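Stop putting the fitted sheet in the big box

My council, Turnurura, charges $32 to collect one extra bin of soft household waste. Last February I paid it for the first time, to get rid of bedding. Every piece of it was still usable. The trouble was that it had come in sets, and the sets had failed one piece at a time.

Bed linen in this country is sold as a bundle: one fitted sheet, one flat sheet, two pillowcases. The fitted sheet does most of the work and goes first, usually at the corners, where the elastic perishes. The rest has years left in it. Go back to the shop for another fitted sheet in the same colour and you will be told the line has finished, or that it only comes as a set.

I wrote to three retailers. Arkine replied that separates "do not perform in store". Starer sent a voucher for 16 per cent off my next set. Hsueh, a smaller outfit that sells by mail, was the only one to list single fitted sheets, in white and grey, for $30 plus postage. I bought two and they are fine.

The usual defence is price. A set costs less than its parts bought separately, and for a first household that matters. I don't dispute it. But the saving only holds if you need all the parts, and by the second or third purchase most people don't. My own linen cupboard held nine flat sheets and two fitted ones.

Flat sheets do at least have a second life.

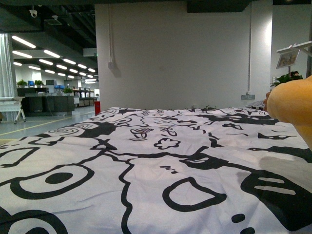 Photo: supplied by the author

A printed one will cover a table well enough, and a few creases don't bother anybody. Plain ones go over the tomatoes on frosty nights or under the ladder when the ceiling needs painting. There is a limit to how many drop sheets a house can use, though, and op shops in our area have stopped accepting linen.

Retailers could fix this without much fuss. Sell the fitted sheet singly in every size, keep two or three plain colours going from year to year, and print the mattress depth on the front of the packet. I would pay a bit more for that, and I would stop buying pillowcases I have no pillows for.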